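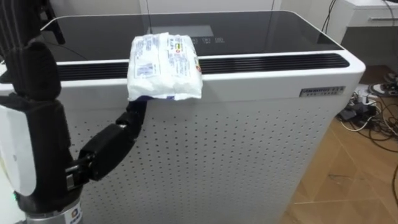
Hi! I run the after-school math club at the Gorketside branch library, and I'm looking for people to sit with kids and do arithmetic with them. If you can handle fractions and you like being around fourth and fifth graders, please read on (and if fractions make you sweat a little, read on anyway, we have a refresher).

**What you'd be doing**

You'd have the same two kids every week from October until school lets out. Sessions run 60 minutes, starting at 3:45. We open with a game, usually cards or dice, then work through whatever their teacher sent over, then it's snack time and a lot of noise. I plan the sessions, so you don't have to bring anything except maybe a pencil you don't mind losing!

Last school year we had 242 kids signed up across our three sites and a waiting list at every one of them. Løken Street is the one that needs people most. Jendow Elementary is close behind, and it's an easy walk from the bus. 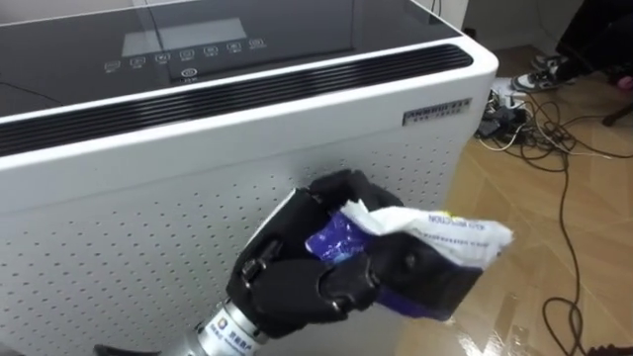 *White appliance, perhaps an air purifier, with a glossy black top.*

**Who I'm hoping for**

- You're 16 or older
- You can make one afternoon a week and mostly stick to it
- You're okay with a background check (we pay for it)
- Spanish or Romanian is a huge plus, but no big deal if not

I'd also love to hear from retired folks. Some of our best tutors hadn't touched long division in decades and had to learn it the new way along with the kids.

**The paid spot**

There's one paid job too: site lead at Rindberg Middle School. It's two afternoons a week, $300 a week, and you'd handle sign-in, snacks and parents at pickup. Classroom or camp experience, please.

**How to reach me**

Stop by the children's desk and ask for Domnica Stoica, or leave a note with your phone number and which site works for you. I call everybody back by Friday. Tell me if you're after the tutoring or the paid spot, and what time you can get here after school.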